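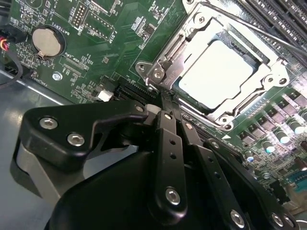 Socket area, heatsink off, board still in the chassis. BATTERY1 is at upper left.

List: Mirkness hardware reuse
Subject: Re: Socket screws, coin cell and the order of work on the green boards
Date: January 2026

In reply to the message quoted below. I have kept the quoting short and answered each point under it.

> We have the same boards here and have reached the point where the
> heatsink is off. Before going further I should like to know which
> screws are to be left alone. The bracket round the processor has
> Phillips heads at the corners and it is tempting to take those
> out first.

Leave them. The corner screws hold the retention bracket to the board and have nothing to do with releasing the processor. The long lever does that. Press it down slightly, move it sideways clear of its catch and let it rise under control. The load plate then swings up on the hinge, which is the end with the curved clip and the embossed lettering. Do not let the lever spring up on its own. If it slips while you are holding it off centre it can come down on the parts beside the socket.

If a bracket screw has already been slackened, tighten all of them evenly with the lever open, a part turn each and going round more than once. I do not have a torque figure for this bracket and would not trust one taken from another make. Stop when the head seats firmly.

> Second question. Is it worth wiping the heat spreader before the
> processor comes out, or after?

Before. With the plate closed the processor cannot move and the contacts are covered. Use a lint-free cloth with a little isopropyl alcohol and wipe from the edges of the spreader towards the middle. Wiping outwards pushes old paste into the gap round the edge, and from there it gets on to the socket. The cloth should be damp only. A bare spreader with no grey left on it reads almost white under a bench lamp, and any film shows up well if you tilt the lamp low.

> Third. Do you pull the coin cell on every board or only on the
> ones which lose the clock?

Every board. Our notes for the lot cover serials ending 1,571 to 2,016, and none of the cells has a recorded fitting date. Push the small metal clip away from the cell with a plastic tool and the cell lifts at that side. Do not lever against the holder. Measure the cell out of the circuit. We reject anything under 2.7 volts and fit a new one of the same size, then load the default settings before altering anything else.

> Fourth. The memory slots on ours are full of fluff. Compressed
> air or a brush?

Brush first, a soft antistatic one, worked along the slot and then lifted away. Air afterwards in short bursts with the can upright. Do this with the processor still in place and the plate down. If the socket is open when you start on the slots, the fluff will end up in it. Open the latches fully before brushing, or the dirt under them stays where it is.

> Last. The cylindrical capacitors next to the row of black
> inductors. What are you looking for?

Tops that are domed when they should be flat, any crust or stain at the base, and any can that leans. Use side light. Silver tops throw back a bright spot from an overhead lamp and a slight bulge is easily lost in it. Move the lamp and look a second time. A failed one means the board goes in the spares box, as we do not do capacitor work on this project. The inductors can be checked by eye for cracks or scorching, and leave it at that.

Two points you did not ask about. The lip of the chassis is a poor place to rest the heel of the hand, so either take the board out or put a folded cloth over the metal. Also, note the position of each connector before you unplug it. The colours vary between revisions and I would not use them as a guide.

The order we now follow is heatsink off, spreader wiped, cell out and measured, slots cleaned, capacitors inspected, and only then the lever. The Stergiou sheet has the lever much earlier. That sheet was written for bare boards and I have asked for it to be marked accordingly. The revised one is sheet 27 in the Sonulero folder, page 2.

Please send back the serial of any board where the lever will not latch after refitting. Do not force it. Open it again, check that the processor is sitting level in the socket, and look along the edge for anything trapped.

--
Mirkness hardware reuse list
Plain text only. Trim quoted material when replying.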